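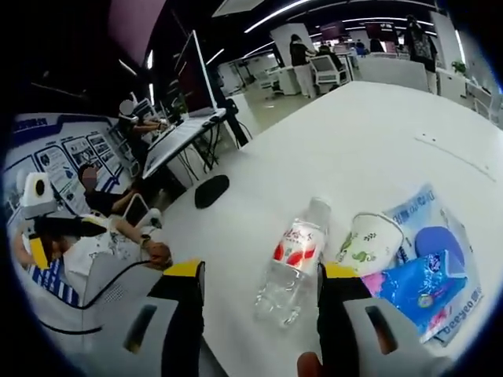 About Gunduvine

We're a small firm at the top end of Bokgate, two floors up, mind the last step. We look after the everyday bits for other people's offices: cups, wipes, bottled water, tissues, the stuff that's always run out when you need it. 280 offices on the books now. Started with one van and a borrowed key.

Ragnvald Tveit set it up after years of buying paper cups for his old job and getting the wrong lids. Still does the ordering himself, mornings mostly. Ring before 10 if you want him in a good mood.

How we work. Everything gets tried at our own table first. Big white one, we all sit round it, and whatever's new ends up in the middle. Paper cups with leaves on, water, packets in various blues. If a lid doesn't fit or a packet won't close again, it doesn't go in the catalogue. Simple as that. We keep 79 lines and don't want many more.

What we don't do: coffee machines (try Spanos, two doors down, they're very good), furniture, anything that needs a plug.

Deliveries. Town centre same day if you order by noon. Grurko and the villages next morning. Minimum order is 40 cups or one case of water, mix and match is fine. Empty boxes can go back with the driver, just leave them flat by the door.

Visitors welcome, theres usually a chair free. Bell sticks so press it hard. Parking behind the bakery, not in front, they do tow.

New accounts: pop in or ring, the form's one page.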